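How a Motorcycle Road Race Works

Reading time: 6 minutes

A motorcycle road race is a race on a paved track. The track has left turns, right turns, and straight parts where the bikes can go very fast. Riders start together and ride the same number of laps. The first one to cross the finish line at the end of the last lap wins.

Some people think a road race takes place on ordinary streets. A few do, but most are held on a closed track built only for racing. The word "road" means the surface is hard and smooth like a road. Races on dirt, with jumps and bumps, are called motocross.

The track

Let's use a track called Skarkisport. One lap of Skarkisport is 3,058 meters long. That is a little less than two miles. The longest straight is 500 meters, and it goes past the pit buildings and the main stands.

Riders don't ride in the middle of the track all the time. Before a turn, they move to the outside edge. Then they cut across to the inside of the turn, and after that they let the bike drift back out to the outside edge. This makes the turn wider and less sharp, so they can go through it faster. The path a rider follows is called the racing line.

Along the inside and outside of many turns there are painted strips called curbs. They show riders where the track ends. Painted curbs can be slippery in the rain, and riders try to stay off them when it is wet.

Next to the fast turns there is usually a wide area of gravel. If a rider falls or goes off the track, the gravel slows down the bike and the rider. Behind the gravel there may be a soft wall filled with air.

The bikes

A racing bike looks a lot like a fast street bike, but some parts are missing. It has no mirrors, and there is no license plate. Many have no real headlights either, only stickers that look like headlights.

The tires are special too. For a dry track, riders use slicks. A slick is a tire with no grooves, so more rubber touches the ground. For a wet track, riders use rain tires. These have grooves that push the water out of the way. Racing tires work best when they are warm, so the team wraps them in electric blankets before the start. The blankets are called tire warmers.

The clothes

Riders wear a one-piece suit made of leather. Leather is strong and does not tear easily when it slides on the ground. There are hard pads at the shoulders, elbows, and knees. Many suits also have an airbag inside. It fills up very quickly if the rider falls.

On the outside of each knee there is a plastic piece called a slider. In a turn, the rider leans over so far that the knee can touch the track. The slider rubs on the ground so the suit does not. Sliders wear down and have to be changed.

Riders also wear a helmet, tall boots, gloves, and a back protector.

Food and water

A rider can lose a lot of water in a race. The suit is hot, and it takes strong legs and arms to move the bike from side to side. Before a race, most riders eat a simple meal such as pasta or rice with chicken. Closer to the start they have only something small, like fruit, and they drink water. 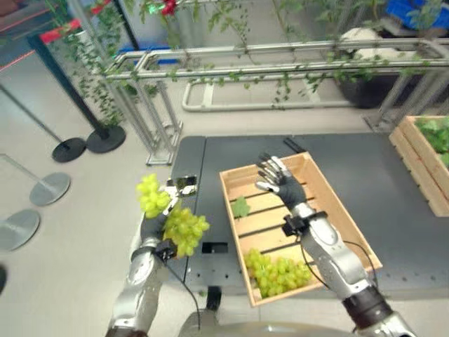 Grapes are a quick snack.

After the race they eat and drink again. Their muscles are tired and need food to recover.

Practice and qualifying

A race weekend does not begin with the race. First there is practice. Riders learn the track, and the team makes changes to the bike. They might make the springs softer or harder, or try a different tire.

Next comes qualifying. In qualifying, each rider tries to set one very fast lap. The times decide where everyone starts. The fastest rider gets the first place on the starting grid. This is called pole position. The grid is a set of painted boxes on the track, in rows. Each rider has one box.

The start

Before the start, all the riders go around the track once. This is the warm-up lap. It helps them check the bike and put heat in the tires and brakes. Then they stop in their boxes on the grid.

Red lights come on above the track. When the red lights go out, the race begins. A rider who moves too early has made a jump start and will get a penalty. The penalty may be extra time added at the end, or a slow trip around a longer part of the track.

The flags

People called marshals stand beside the track. They use flags to give messages to the riders, because a rider can't hear someone shouting over the engines.

Yellow flag: There is danger ahead. Slow down and do not pass anyone.
Green flag: The track is clear.
Red flag: The race is stopped. Ride slowly back to the pits.
Blue flag: A faster rider is behind you and wants to pass.
Black flag: It is shown with a rider's number. That rider must leave the race.
Black and white checkered flag: The race is over.

Some series use their flags in slightly different ways, so riders read the rules before each season.

The team

Marloes Verhoeven rides for a small team called Verbeke. Her number is 34. The number is on the front of her bike in large print, so the people who watch the race can tell who she is.

There are 5 people on the team. The crew chief makes the plan and talks with Marloes after each practice. Two mechanics work on the bike. One person looks after the tires and fuel. Another studies the data, which comes from small sensors on the bike. The data shows how fast the wheels turn and how hard she brakes in each corner.

During the race the team can't talk to her by radio. They hold a pit board over the wall as she goes by. It has numbers on it that tell her what place she is in and how many laps are left. She has only a moment to read it.

Points

One race is usually part of a longer series called a championship. Riders get points in each race. The winner gets the most, second place gets fewer, and so on down the list. The points from all the races are added up. In Marloes's championship the first race is at Brerkik and the last one is at Ristov. The rider with the most points after Ristov is the champion, even if another rider wins that race.

Words to know

Apex: The point in a turn where the rider is closest to the inside edge.
Grid: The painted boxes where riders line up.
Lap: One full trip around the track.
Pits: The area where teams work on the bikes.
Slick: A smooth tire for a dry track.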